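Chapter 7
Upholstered Benches and Ottomans as Work Surfaces 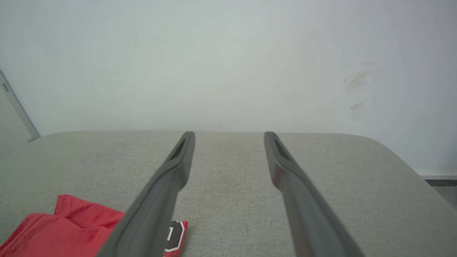
7.1 Scope of the chapter

Chapters 5 and 6 dealt with hard surfaces: tables, counters and shelves. This chapter takes up the padded surface, meaning any bench, ottoman or window seat that is used from time to time for sorting, folding or setting things down. Such a surface differs from a tabletop in three respects that affect daily use. It gives under load, it grips fabric, and it holds dust in the weave.

Students should have read Section 2.4 on woven coverings before going on. The terms warp, weft and pile are used here without further definition.

7.2 Terms

Cover: the outer fabric of the seat. A linen-like weave in gray, with lighter and darker flecks, is treated as the standard cover throughout this chapter.

Back line: the edge of the cushion nearest the wall. Small articles tend to collect along it and may drop behind the bench if a gap is left.

Mixed load: soft goods and packaged goods placed on the same cushion. A piece of red fabric lying partly folded beside a small printed package is a mixed load of the simplest type.

Clearing order: the sequence in which articles are taken off the surface.

7.3 Clearing a mixed load

Packages are removed first and fabric second. A folded cloth drawn across the cushion will drag light articles with it, often toward the back line. The cloth should be lifted straight up, refolded in the air or on a hard surface, and put away before the cover is brushed.

Brushing follows the direction of the weave. Marion Laing, in her household manual of 1,973 entries, gives the stroke as wall to front — the reverse of the usual practice for shelves — and this text follows her.

7.4 Plan of the chapter

Section 7.5 covers the choice of bench height. Sections 7.6 and 7.7 treat cover fabrics and their care, using the Dumow and Figueroa benches for comparison. Exercises begin on the page after Table 17.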